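Right, small rant about moving into a rented flat with a kitchen the size of a wardrobe. Bear with me.

We got the keys to the Brindwood place in June. Lovely light, nice neighbours, 12 minutes' walk to the station. And then you try to put your plates away.

The last flat in Bimdale had a proper pantry. I'd got used to owning 20 kinds of tea and three colanders. THREE. I couldn't tell you why.

So first job was getting rid of things. Femke took the fondue set (good luck to her), Lies had the big stockpot, and the rest went to the charity shop in two very heavy trips on the bus.

Then I priced up a second-hand dresser for the hallway. £205, and the bloke wouldn't budge. Went back a week later and it had gone, so that was that.

Second thing - I stopped sorting by what stuff is and started sorting by how often I use it. Daily things at waist height, Christmas things up where I need the steps. 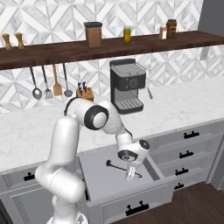
Cake tins are still homeless, mind. They're living under the bed with the winter duvet and I'm not ready to talk about it.

If anyone's got a shelf going spare that's under 200cm tall, shout. I can collect, and I'll pay you in tea!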